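Bottles, a blue cap, and the letter from the building

December, in the evening, after nine
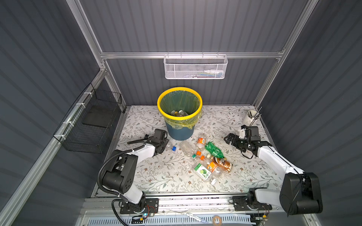 The bin with the yellow rim and the bottles in front of it.

I want to write a little about the bottles, even if it is not an interesting subject. My teacher of English said in the last lesson that we should write the diary about small things of the day, and I have not many big things this month. So, bottles.

It started with the letter from the building. The company Soriano, which manages our house and the two houses behind, put a paper in every mailbox. From next month the plastic bottles must go separately, with no liquid inside, and with the caps collected in another container. Before, we put all plastic together in one bag and we carried it down. Now there is a page and a half of rules, in a very small type. I read it two times with the dictionary. The word "rinse" I knew. The word "residue" I did not know, and now I think I will not forget it, they used it five or six times.

Melati read the same letter in the elevator and she was angry before the third floor. She said that in her old apartment it was more strict and she survived, but the tone of this letter was like for children. I did not find the tone so bad. Maybe in a second language you do not feel the tone so strongly. This is sometimes an advantage.

So I began to look at the bottles in a different way. I drink mostly water from the tap, but the others drink everything. There is the green bottle with the green label, and the one with the lime on the label, and the ones with the orange label, and the tea. Always the tea. It is never finished! Somebody opens it, drinks the half, and leaves it standing until it has no taste, and then it must be poured away. In the pile there was again a tea with something in it. In the bottom of the bin too there was some yellowish liquid, and I do not want to know what drink it was.

I asked at lunch who buys the tea. Brijesh said that he buys it, but he said also that he finishes always his own. Danang was looking in his soup. I did not ask more.

I like the bin, I must say this. It is dark, between blue and green, and the rim is very yellow, so you find it with your eyes from the door. Intan chose it in the shop Juswood, when we all went together to get the things for the table. It was 49 for the bin together with the first roll of bags, and Corrado thought it was too much for a bin. For this price, he said, it should open the door for us. I thought it was expensive also, but I did not say it, and now I am happy that I did not say it, because it is a good bin. The bags are a little yellow-green and you can see through them, and you must fold them over the rim. If you fold only a little, the bag slides inside when the first heavy bottle comes, and then you must put your arm in. I learned this with my good sweater on.

The tablecloth is from Melati. It has leaves, gray and green, like a plant which climbs, and small brown flowers between. At first I was worried for it. A white cloth and sweet drinks are not good friends. She said it is an old one from her aunt and nobody must be careful with it. I am careful anyway. When I put bottles on it I look first if the cap is closed, and last week I washed one corner by hand with cold water and the soap for dishes, and the spot went out almost completely. If you know where it was, you see it. I know where it was.

Now the caps. This is my real problem and the reason that I am writing so long.

The letter says that the caps go in a different container. But a cap is a thing which does not want to be in a container. It rolls. You take it from the bottle, you put it on the table for one second, and in this second it goes to the other end. Some of the bottles in the pile had the cap on, like the lime one, it has a white cap. And then there were the loose ones between the bottles, and one blue cap alone on the left side. I looked at the blue cap a long time. I asked myself from which bottle it is, and I could not decide. It is not important. But it stayed in my head on the way home, as a song does.

My grandmother kept the caps. Not plastic caps at that time, they were of metal, with the edge like small teeth. She had them in a tin for biscuits, and when we were visiting she gave us the tin and we played shop with it. The caps were money. The gold ones were worth most, and my cousin always had the gold ones, I still do not understand how. When she died, my mother found the tin behind the flour and nobody wanted to throw it away, so it is now in my mother's kitchen, behind her flour. I think one day it will be behind mine. I have not thought about this tin for years before the letter of Soriano came. So I should be a little thankful to them, even for the residue.

Intan says that caps can be collected for a good purpose. There is a group named Ekau that takes them in big sacks, and they sell them by weight and pay for something in the hospital, I did not understand exactly what. She wrote to them and they answered that one sack holds up to 2,000 caps. Two thousand! Corrado made the calculation on a napkin how long we will need and he stopped in the middle and drank his coffee. But Intan took it serious. She wants to bring a glass jar from home, a big one from pickles, and to put it near the bin. I said I will write the label for it. I have a nice handwriting, this is the same in every language.

What I want to do, to write it down so I will do it:

First I open the bottle and pour out the rest. Then a little water in it, shake, pour out again. Then the cap in the jar, directly, and never on the table. Then I press the bottle flat, if it is one of the soft ones. The green one is hard and makes a terrible noise, so maybe not when others are on the telephone. Then in the bin.

I tried it today with one bottle at home and it needs less than one minute. The label I took off too, although the letter does not say it. It came off in one piece and left a line of glue, and I could not stop until the glue was gone as well. This was not less than one minute. I must be careful to not become a person who does this every evening.

In the afternoon I talked on the phone with my sister. She asked what is new and I said, we must separate the caps. She was silent and then she said, are you well? I am well. I said that I am well and that it is only December, when not so much happens and it is dark when I leave and dark when I come back. She told me about her new curtains for twenty minutes, so I think we are equal.

She told me also that at her place they have a machine in the supermarket, you give it the bottles and it gives you a coupon. She had once 777 on the paper, she means the number of the coupon, and she kept it for luck and did not use it. Then the coupon was too old. This is my sister exactly.

I walked home through the street behind the station and I saw the containers which are already there for the new system. There are three, very clean still, with the name Uvis on the side and a round hole at the height of my shoulder. For Melati it will be at the height of her nose. I did not see a small hole for caps. So where do they go, the caps, when we have no Intan? I will read the letter a third time. Maybe it is on the back. I am not sure now if I looked at the back.

(I looked. There is a back. The caps can be given in the office of Soriano between ten and twelve in the morning, when every person who pays rent there is at work.)

Words I learned today and want to keep: residue, rinse, to crush, heap. Brijesh says that "heap" is more messy than "pile". I asked him if six bottles are a heap or a pile and he thought about it honestly and said it depends on how they lie. I like this answer. If they lie as they did on the tablecloth, I would say heap.

Also I found that we say "cap" for the thing on the bottle and "cap" for the thing on the head, but "lid" for the pot, and "cover" for the book. In my language it is almost one word for all, and we were never confused.

Tomorrow I must buy stamps and the small batteries, and ask Danang for the key of the cellar. And I will bring a sponge with a long handle, Intan's jar has still the smell of pickles, she says, and her hand does not go in. Mine is smaller, but I am not offering this.

It is almost eleven. In the kitchen there is one bottle, with no label, upside down on a towel. I will bring it down with the others.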